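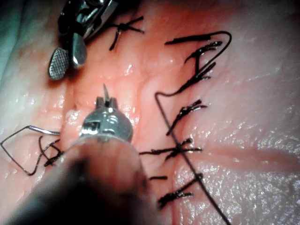

**Wet laboratory notebook, Lokitz Building – May**
Subject: saline batch 1132, cold storage in Hopkin Room, drain line

Preparation of batch 1132 began at 8:40 a.m. The previous batch was withdrawn from use yesterday after cloudiness was noted in one of the bottles on the lower shelf. The bottle has been kept, sealed and labeled, for comparison. The remaining bottles from that batch appeared clear, but all were withdrawn under the usual rule and are not to be returned to the bench.

The salts were weighed on the large balance. The small balance is still drifting and carries an out-of-service tag. Water was taken from the Nidberg unit after the line had been flushed. The first flask was made up to 700 mL and stirred until no solid could be seen at the bottom, after which the pH was read and corrected with dilute acid. The correction was added too quickly at first and the reading fell below range. It was brought back with base, and both additions are entered on the batch sheet. Colleagues may prefer to discard a flask in this condition. It was retained, as the final reading was steady and the conductivity agreed with the earlier batches.

A 100 mL portion was drawn off for the reference bottle and placed on the top shelf in the Hopkin Room. The rest was filtered into clean bottles. Filtration was slow. The new filters from Vunside have a stiffer rim than the old ones and do not seat well in the older funnel; two attempts were needed before the seal held. The newer funnel should be used until the matter has been raised with the supplier. 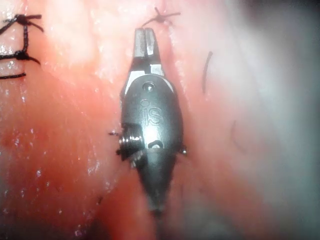 ## Hopkin Room, temperature record

The chart for the cold room shows a rise beginning shortly after 2 a.m. and ending before 4 a.m. The peak remained inside the permitted limit and the alarm did not sound. A similar rise appears on the chart from last month at nearly the same hour, which suggests the defrost cycle, although the control panel lists defrost for late evening. Facilities has been asked to confirm which setting is in force.

The second thermometer, on the back wall, does not show the rise. It sits behind the stacked crates and may simply be shielded from the moving air. The crates have been shifted to the left side so that the two readings can be compared fairly over the coming week.

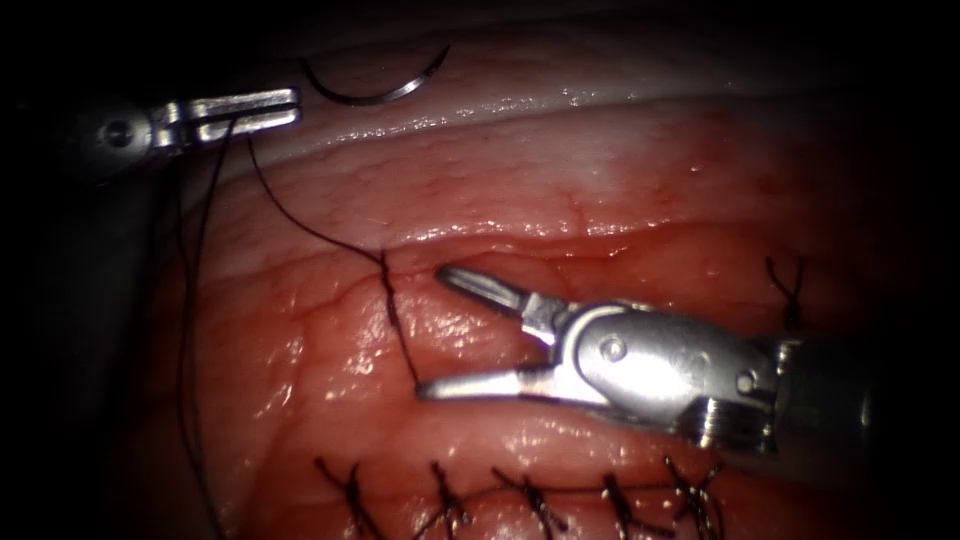 Condensation on the door gasket continues. The gasket was wiped down and inspected along its full length, and a short split was found near the lower hinge. A replacement was requested under work order 31. Until it is fitted, the door must be pushed firmly at the bottom corner when closing – the latch will catch at the top and give the impression that the door is shut.

Labels on several containers had loosened. The marker ink held, but the adhesive did not. Freezer-grade labels are to be used for everything stored in the Hopkin Room from now on, including items meant to stay only overnight. The plain labels have been moved to the office drawer.

## Drain line, sink two

Sink two drained slowly again in the afternoon. The trap was opened and cleared of a wad of paper towel and some grit. Flow improved but is not what it was before the winter. The horizontal run toward the corridor probably needs attention, and that is outside what can be done from the laboratory side.

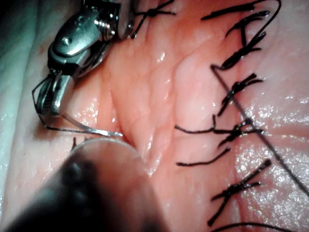

The strainer basket was missing when the trap was opened and has since been found in the drying rack. It should be put back after each wash-up.

## Open items

- Repeat the conductivity reading on batch 1132 tomorrow morning, before release.
- Hold the cloudy bottle until it has been plated. Do not open it at the bench.
- Write to Vunside regarding the filter rims; quote the lot number from the carton, as the inner sleeves carry none.
- Check the evening defrost setting against the chart.
- Small balance: the service visit has not been confirmed.

Benches wiped down and lights off in the Hopkin Room at 5:15 p.m. Batch sheet filed in the green binder, with the pH correction initialed on the second page.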